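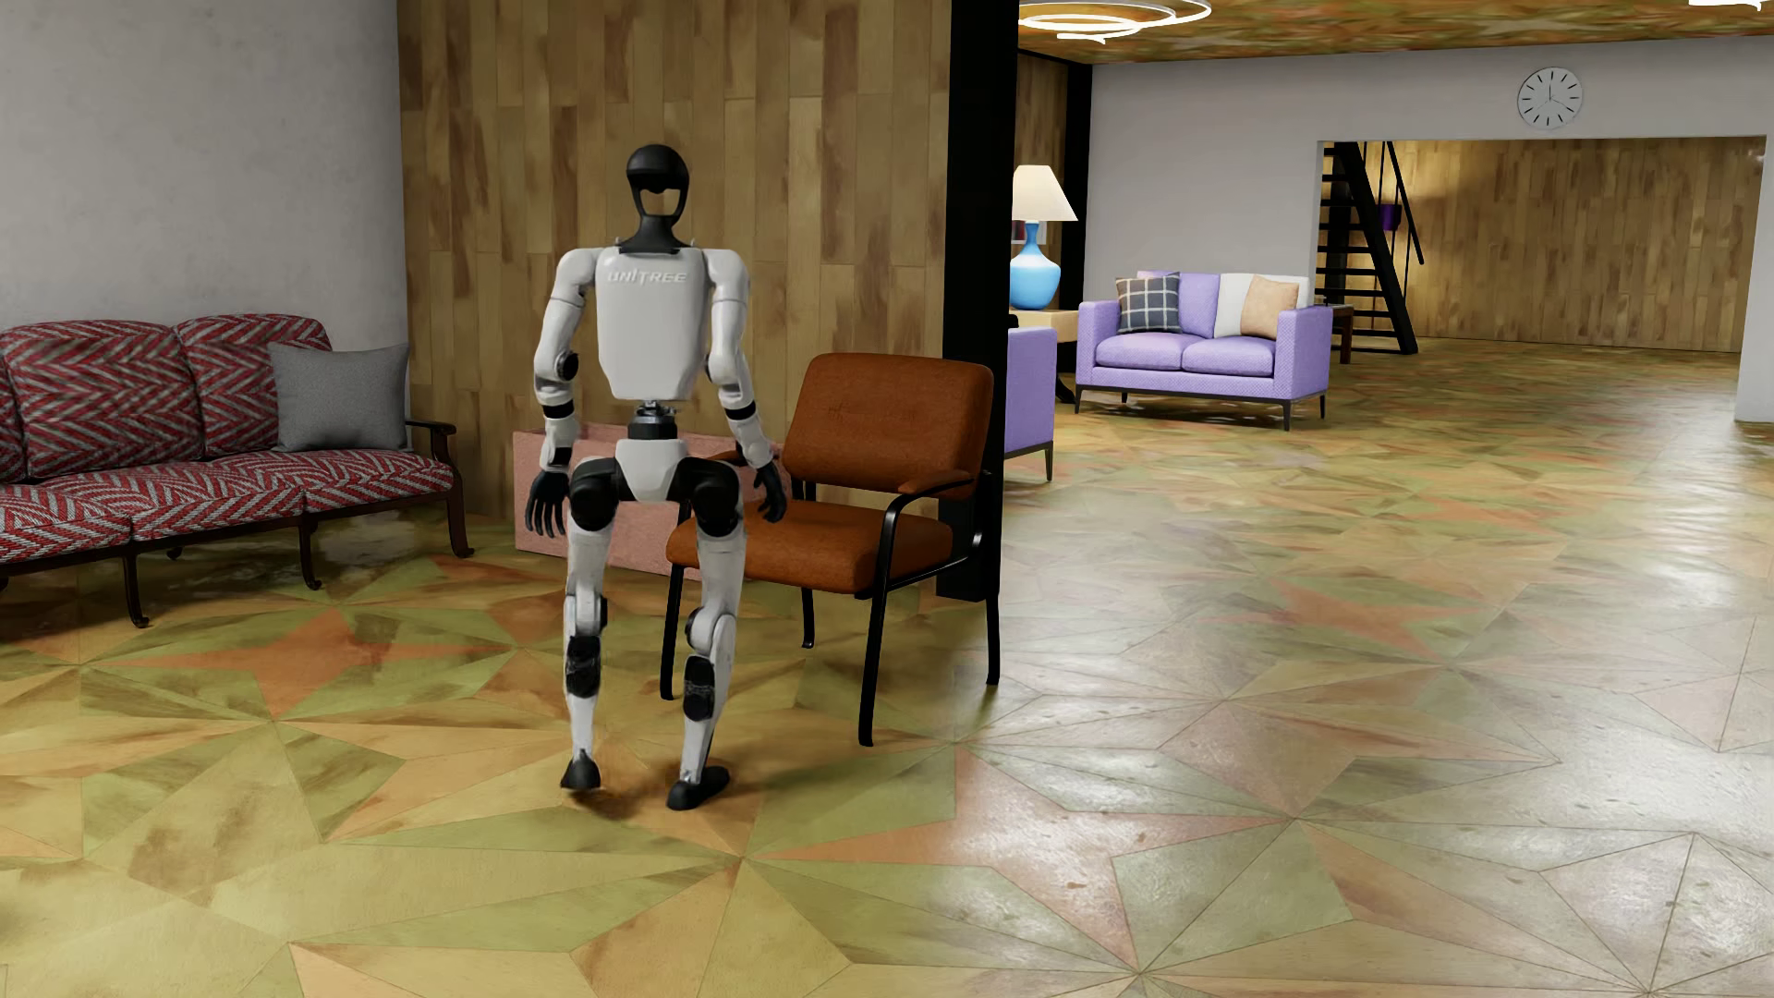

Gikville apartment scene, Unitree humanoid beside the orange armchair.

Aug 25, 2018

Rewrote our clearance rules for furniture approaches today, and I love how short they came out! The old sheet had 18 entries, half of them about carpet. New rule 1: the stop distance is measured from the fingertips, never from the torso shell. Berkemano still logs torso distance by default, so change that before any run or the numbers are useless. Rule 2: minimum gap to furniture is 25 cm while walking, and hands only go closer once both feet are planted.

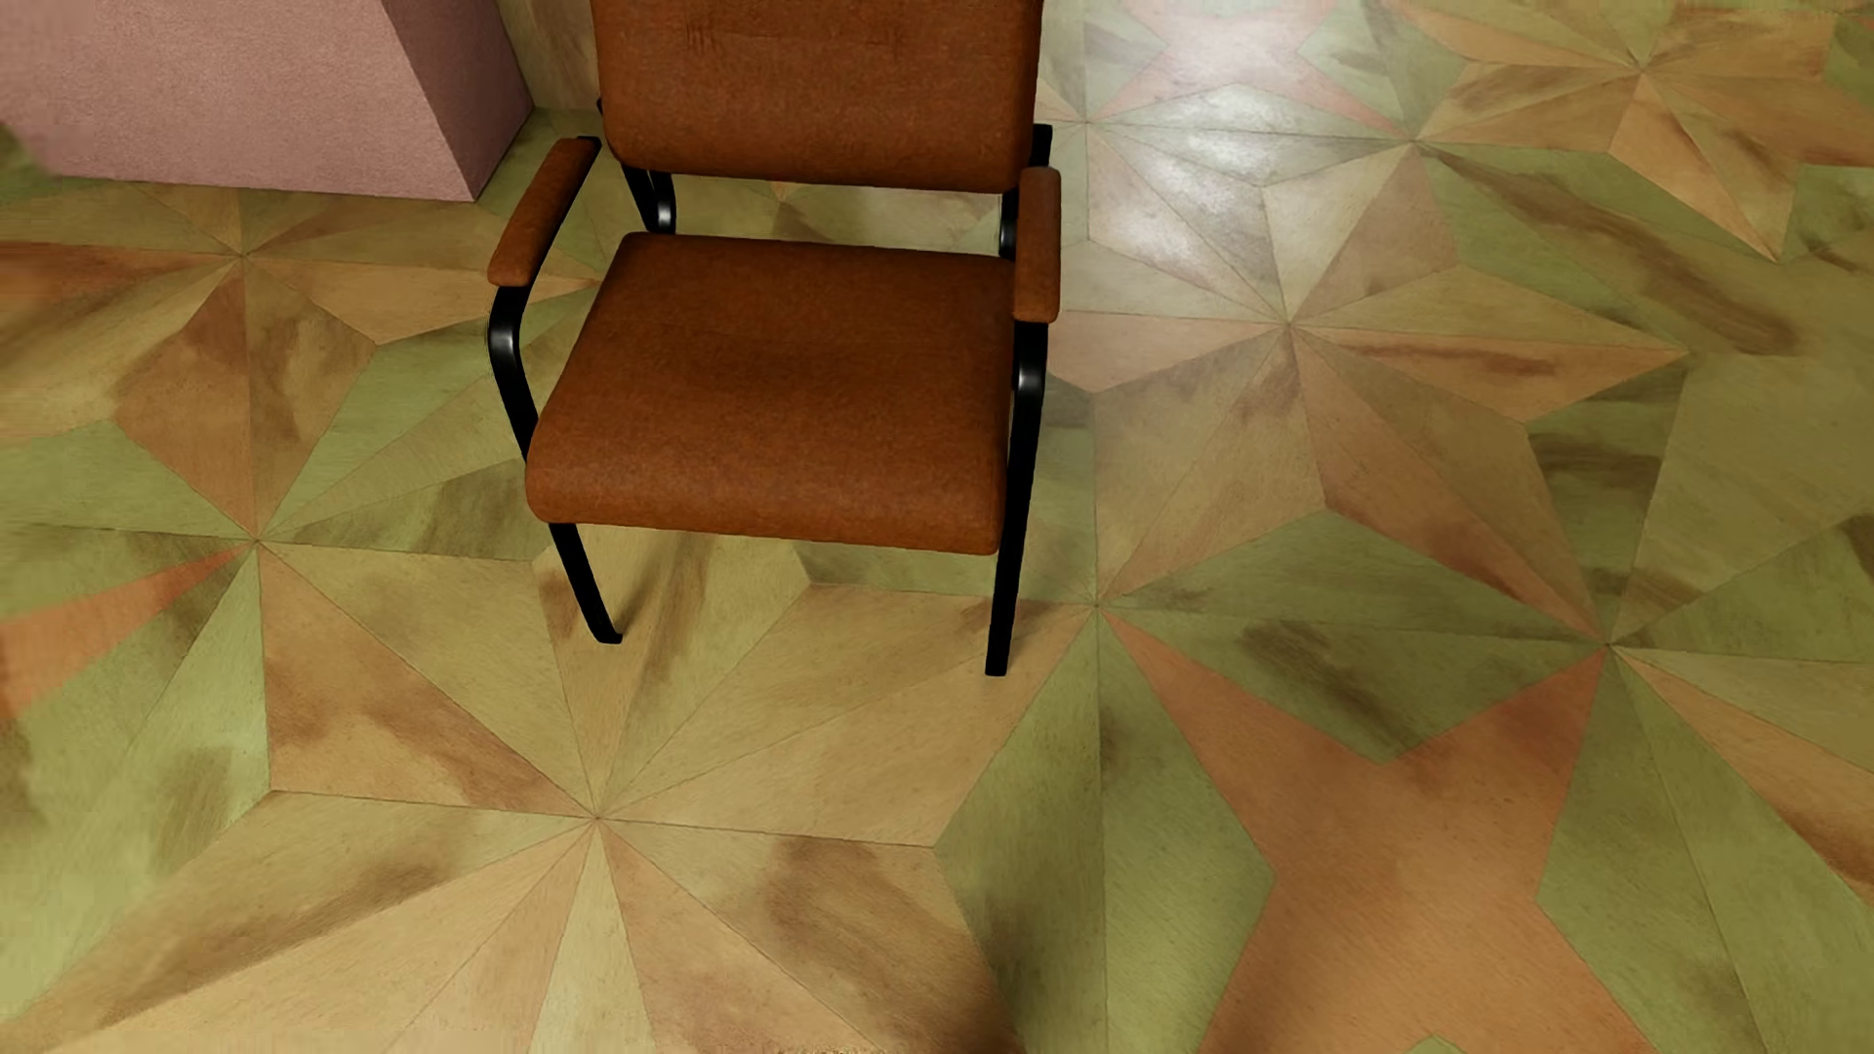
Rule 3 is my favorite — chair legs get their own collision shapes. One big box around the whole chair is banned from now on, as it hides the open space under the seat and the feet that stick out past the cushion. Sveinbjörnsson's checklist has asked for this since July and we kept skipping it.

Re-tagged 151 old runs under the new wording. Glossy floors stay in the test set, glare and all. Still to do: add the seed number to every run name, and ask Akis whether the sofa legs need the same treatment.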